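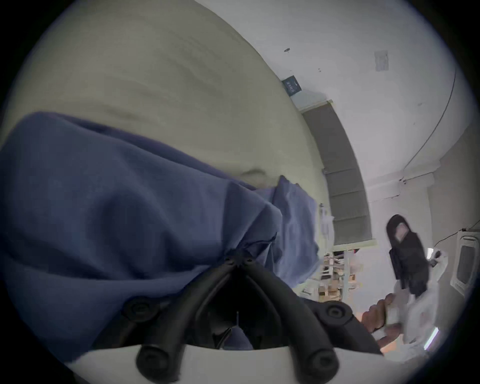 Blue cloth at the hand-held gripper.

Call for participants: folding and handling cloth with a hand-held gripper

Soft Handling Group, Gunawardena Institute, Brondavport
Posted 4 April 2026

We are looking for adults who would like to take part in a paid study on how people handle cloth. You will use a gripper that you hold in your hand, and with it you will lift, spread, fold and put away ordinary household textiles. The recordings are used to train a robot arm to do the same kinds of work. No knowledge of robots is needed. People who fold a lot of laundry at home or at work are very welcome.

What the study is about

A robot can learn from examples which a person makes. In many laboratories the person moves the real robot from a distance, and this is slow and tiring. We use another method. The person holds a gripper with two fingers, of the same shape as the one which is mounted on our arm, and a camera on the gripper records the work from very close. The person goes to the work, and the arm can stay in the laboratory.

In our first round, which finished in December, we collected 3000 short recordings of this kind. A policy trained on them could pick up a flat towel by its corner quite well. With larger cloth it had more difficulty. When a bed sheet or a curtain was lying in a heap, the arm often closed its fingers on two layers together, or it took hold of the middle of a fold and then could not find an edge again. We looked at the failed attempts for a long time, and our opinion is that the recordings themselves were a part of the trouble. Nearly all of them were made by members of our own group, who had learned to do the movement in one particular way. They also made very few mistakes, so there was little in the data about how to recover from one.

Therefore the second round needs people from outside. We would like to see how you do it, with your own habits, also when the cloth slips or you have to begin again. A recording in which you lose the corner and find it again is useful for us, and we do not throw it away.

The question we want to answer is a narrow one: if the number of recordings stays the same, does the arm do better with large cloth when the recordings come from many different people? We do not yet know. The result will be written up in either case, and participants who leave an address will receive a copy.

What you will do

Each participant comes for 2 sessions, on different days. A session lasts two hours, with a break in the middle. At the first session Lok-yiu Lam will show you how to hold the gripper and how to open and close the fingers, and you can practice as long as you wish before the recording starts.

The tasks are these:

— taking one piece out of a heap and laying it flat
— folding a sheet or a table cloth, in any way you are used to
— hanging a piece over a rail and taking it down
— putting folded pieces on a shelf
— handing a piece to another person, and receiving it from them

For the last task you will work together with a member of the group. In the other tasks you work at your own speed and we try not to give advice. If you ask "is it right like this?" we will probably answer that you should do what seems natural to you. Please do not take it as unfriendly. Some participants in the first small trial found it strange, so I mention it here.

Sessions take place in furnished rooms at our Famthorpe site, and a few at the Vurirness annex, where the rooms are smaller and the light is different. You can say which place is better for you. The annex has stairs and no elevator.

Who can take part

You can apply if you are 18 or older, can stand and move your arms comfortably for two hours with a break, and can follow spoken instructions in English. Left-handed people are especially asked to apply, as we have very few recordings from them. Glasses are not a problem.

We are sorry that we cannot accept persons who have pain in the wrist, elbow or shoulder at present, or who had surgery there in the last year. The gripper is not heavy, but the same movement is repeated many times. If you are not sure, please write to us before you apply and Ga-eun Hwang will talk about it with you.

Former members of the group and their families cannot take part in this round.

Payment

You are paid for each session when it ends, also if you decide to stop early. Travel by bus or train inside the region is paid back against the ticket. The hourly rate is the standard one of the institute for study participants, and it is written in the information sheet which you get before you sign anything. There is no extra payment for fast work or for a high number of folds. We had a discussion about this and decided against it — people who hurry handle the cloth differently.

Recordings and privacy

The camera on the gripper has a very wide lens. It sees your hand, the cloth and a large part of the room, and it may see other persons who are in the room at the same time. Sound is not recorded. Before a recording is stored, faces are blurred by a program and then one of us looks through it. Your name is kept in a separate list, which only Štefánia Kollár and Trefor Ruddock can open.

You can ask us to delete your recordings until the training of the model begins. After that point we can still remove the files, but we cannot take their influence out of a model which is already trained. Please think about this before you agree. The date when training begins will be in your information sheet.

We plan to share the blurred recordings with other research groups. If you do not want this, there is a separate box on the consent form, and you can take part all the same.

What to wear and bring

Wear a top with close sleeves, or sleeves which can be rolled up. Rings and bracelets should be taken off, and we have a small locker for them. Shoes should be flat. You do not need to bring any textiles. If you have an old bed sheet or curtain that you would give away, we take it gladly, washed please. Fitted sheets are the best gift, although they are also the ones about which our students complain.

How to apply

Send a short message to the study office at the Gunawardena Institute, with the subject "cloth study". Write in it:

— your name and a telephone number
— which hand you use
— Famthorpe or Vurirness, or both
— the times of day when you are usually free, including evenings
— if you have folded textiles as a job (hotel, laundry, shop, hospital and so on), and for how long

No CV and no letter of motivation, please. We answer every message, normally within 9 days. If you have heard nothing after this time, look in your spam folder first and then write again.

We invite participants in groups of 10, in the order in which the messages arrive, with one exception: left-handed applicants and those with work experience in textiles can be moved forward. The call stays open until all places are taken, and then this page will be changed.

Questions about the tasks and the gripper go to Lok-yiu Lam. Questions about payment and travel go to Alun Rowlands. If you have a complaint about the study, you can send it to Trefor Ruddock, who is not involved in the sessions.

Štefánia Kollár
for the Soft Handling Group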